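# Automation at Work, Unit 4: Teaching by Doing

Handout, Jun 5, 2018. Instructor: Amparo Inga. Bring this with you to the July site discussion.

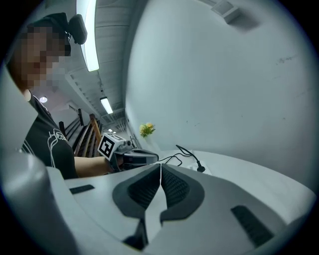
Last unit covered machines that replace a whole station, such as the palletizer at Beltent. This unit is about a slower kind of change. A worker keeps doing a task, but does it with a tool that records the motion, and the recordings are used later to train a machine. The worker's job shifts from making the product to making good examples of how the product is made.

## 4.1 What the job consists of

A hand-held gripper works like a pair of tongs. The operator closes it, lifts the part, moves it, and lets go. A printed square marker on top of a tool gives a camera something to track, so the position and tilt of the tool can be worked out afterward. Cables may run to a computer or a power supply.

One pass through the task is called a demonstration. A demonstration has a start position, a task, and an end position. If the operator drops the part or reaches in from the wrong side, the pass is either thrown out or kept and labeled as a failure. Which one depends on the plan for that day, and the operator should be told the plan before starting.

## 4.2 Case: the Kindville packing room

Estura packs small hardware kits in Kindville. In the first year of the project, two packers were moved off the line to record demonstrations. The target was 40 accepted passes per shift for each of them. By the end of the trial they had 1699 accepted passes on file.

What changed for the two packers:

- Pace. On the line, speed was set by the belt. At the recording table they set their own speed, and they were asked to slow down. Both said this was harder than it sounds.
- Posture. Packing is done standing with the arms low. Recording meant leaning over a table with the head down and the wrist held at one angle. Wrist and neck complaints went up in the first weeks.
- Attention. A packer can talk while packing. During a pass, the recorders mostly kept quiet.
- Pay. They stayed on the packer rate. The company treated recording as a temporary assignment, and the question of a separate job grade was put off.

What changed for the rest of the room: the line ran two people short, and the gap was filled with overtime. This cost was left out of the first project budget. Look for it whenever you read a budget of this type.

## 4.3 Who owns the skill?

Abeysekara's course reader uses the term "captured skill" for know-how that has been recorded and can be used without the person who had it. Read chapter 2 before class. The main points:

1. Experienced workers give the most useful demonstrations, and they often have the most to lose from giving them.
2. Most employment contracts say nothing about motion recordings. Time sheets and video are usually covered somewhere, but hand movement is not.
3. A worker who is told what the recordings are for tends to give better ones. Estura held its first information meeting after recording had already begun - several packers brought this up in their interviews.

We will not settle point 2 in this course. You should be able to state the employer's position and the worker's position in a few sentences each.

## 4.4 Practical notes for supervisors

Rotate people off the recording table before they ask. Set the table height for the person using it. Keep cables out of the path of the arm. Write down who recorded what, and let them see the list. Do not post individual rejection rates on the wall; Estura did this for a short time and took them down.

## For next class

Pick a task from a job you have held. Write one page on what a recording of your hands would capture and what it would miss - judgment calls, things you did by sound or feel, help from the person next to you. Hand in a printed copy.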